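3.2 What people told me about Sunday lunch

I went into the Plurkham interviews expecting to talk about recipes, and for the first few visits I did. Then Minoru Takeda, who was coding the transcripts with me, pointed out that my best material was all about seating. Who sits by the door, who gets the good chair, who is still stuck at the kids' end at 41 — people could go on about this for an hour. 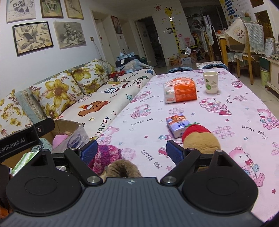

So I rewrote the interview guide and went back to 14 of the households. I asked each one to walk me through a normal Sunday, starting with whoever sets the table. Most of them laughed at me first (fair enough!) and then gave very exact answers.

The seating plans I discuss here come from those return visits. In Sasemthorpe, the older neighborhood, the cook nearly always sat closest to the stove, and guests were placed as far from it as the room allowed.

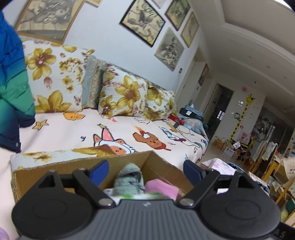

Figure 3. Open cardboard box, bed with cushions, and table and chairs beyond, Plurkham study.

One woman told me her late husband's chair had stayed put for years, and that a grandson took it over one April without asking. She was cross for a week, she said, and then she bought him a cushion. I heard versions of that story in three other homes, and I come back to them in Section 4.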